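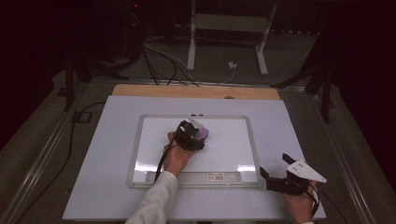
The little whiteboard gallery

Posted 10/01/2021

Okay, so I promised the Clisovwood crowd a page on whiteboards after I went on (and on) about them at the March swap meet, and it has taken me forever to put one together. I love a small whiteboard. I have a big one on the wall in the hall too, but that one is for bills and birthdays and it makes me feel guilty every time I walk past. A small one lies down on the table with you and you can scribble any old nonsense on it!

A few words about the first picture up top, then. It's the board laid flat, barcode sticker still on the marker tray. I never peel those off right away. I did it once with a board from Brullano and ended up with a gummy gray patch that collected crumbs for a year, so now I leave the stickers alone until I have an evening free and a bottle of cooking oil handy. Warm the sticker with a hair dryer, lift a corner with your thumbnail, go slow, then rub the leftover glue with a drop of oil on a paper towel. Keep the oil on the frame and tray and away from the writing surface or your markers will skate around and refuse to leave a line.

Blue marker

Next one has some blue on it. Long wavery lines, a loop in the middle and a couple of curves hanging down like legs. I say it's a person, but you could talk me into a horse. Light blue is my favorite color for doodling and my least favorite for shopping lists. It looks lovely up close and then you stand at the other end of the kitchen and can't read a word of it. Black for lists, blue for fun, and red stays in the drawer.

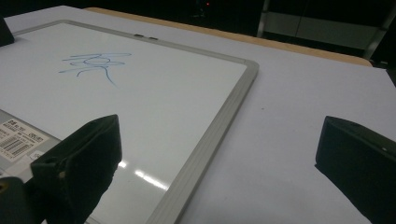
Donnie Morrison wrote in to say that I'm wrong about blue, and that the trouble is cheap markers. He buys the Enache ones in a box of 20, stores them lying on their sides and says the last one out of the box writes as dark as the first. He also wants me to stop telling people to use a dry paper towel for wiping, as it leaves a haze, and to get a proper felt eraser like a grown-up.

Fair enough, Donnie! I did order the box and I have been keeping them flat, and yes, the lines are darker. I'm still using paper towels. The eraser I had got so loaded with old ink that it put more on the board than it took off, and washing it turned the sink purple. If you do use felt, give it a good bang outdoors now and then.

For ink that has been sitting for weeks, draw right over the old line with a fresh black marker and wipe the two away together while the top one is wet. I know it sounds backwards. It saved the hall board after my nephew's visit.

Shine 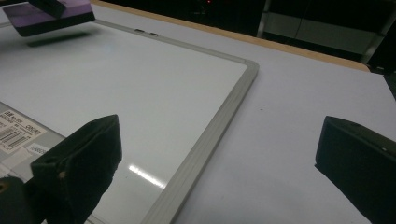
Glare is the thing I get asked about most, and I wish I had a cleverer answer than moving the lamp. My kitchen bulb is a 1000 lumen one and it's far too much for glossy white. I swapped it for a 400 over the table and kept the bright one by the stove. If you can't change the bulb, do what I do when I'm testing a new spot: lay the board flat and look for the streak, like the one running slantwise beside the frame here, then turn the board until that streak falls somewhere you weren't planning to write. The rounded corners are nice for this too, easy on the table when you swivel it. With a board on the wall you'd be tilting the whole thing, and then the magnets slide.

I have Porkberg's matte film on order, item 887 in their little catalog, to try on the hall board. More pictures when it comes, if I manage to get it on without bubbles.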